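Home | Notebook | Builds | Parts list | Search

August, bench notes – watch app sync

Okay, so the Plustier build finally installs on the old watch! It took 2 tries (the first one hung on the pairing screen and I had to wipe the thing and start over) but playlists show up now and the crown scrolls like it should. Offline downloads are still a mess. I queued 800 tracks from the Verkley test library and it quit with a storage error, even though the settings page says there's plenty of room. Tried again over Wi-Fi with Bluetooth off and got the same error at the same spot.
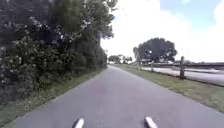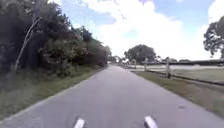 My hunch is the cache folder. The old version left its files behind and the new one doesn't clear them – I found 940 MB of leftovers in there, album art mostly. Cleared it by hand, restarted, and the queue is moving again, slowly. I'll leave it on the charger and look at 3 pm.

To do: ask the Eshun folks if their build does the same, and please, whoever has the spare charging puck, put it back in the top drawer!

Contact | © Verkley Workshop Notes | Back to top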